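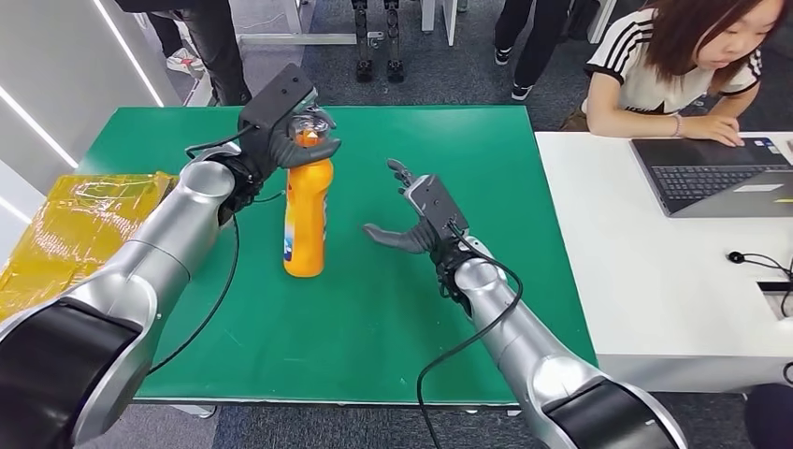 Teaching a robot hand to take the lid off things

Ching-wen Hsu has had one cup of tea since breakfast and it's gone cold on the windowsill. She's got a visitor from Clunden at two and a pair of arms that need re-zeroing before then. So we talk fast.

Hsu runs the teaching side at Laton, a small outfit in Flarkham that shows two-armed robots how to do everyday jobs. Bottles, mostly, this month. Picking up, holding steady, twisting, putting down again without a spill.

"People think we write it all out in code," she says. "We don't. Somebody drives the arms and the robot keeps a record of it. Then you do it again. And again."

The driving is remote. The operator moves their own hands, the robot's follow. There's a lag, small, but you feel it. New people overshoot. They squeeze too early or too hard, or they forget they've got a second hand at all.

"Everyone forgets the other hand," Hsu says. "One's on the cap and the other's just sort of hanging there. At home your left hand knows what your right one's up to. Through the controls you have to tell it."

How many goes does it take? For a simple pick-up they like 200 good ones. For anything with a twist in it, 500. Good is the sticking point – Hamidreza Mirzaei goes through the recordings and throws out more than Hsu would like.

"He's brutal," she says.

Mirzaei, when I catch him in the corridor, doesn't argue. "If the operator hesitates, the robot learns to hesitate. It'll stop over the bottle for a second like it's forgotten its keys. I've seen it. So those go."

He keeps some of the fumbles though. A slip and a recovery is worth having, he reckons, becuase otherwise the robot only knows how things go when they go right. A slip with no recovery, bin.

They did try teaching by hand first, grabbing the arm and pushing it through the motion. Worked all right for one arm. With two, you need both of yours for steering and you can't see past your own elbows. They gave up on it in May.

"My shoulders were glad," says Hsu.

Colour matters more than she expected. So does shine. A clear cap is a pain, she says, and they swap bottles often so the robot dosen't get attached to one.

What's next is Hinds, the name for their longer task. Open, pour, close, put away. Two hands the whole way through. She won't give me a date.

"Ask me when we've got the pouring," she says, and goes off to find a cloth.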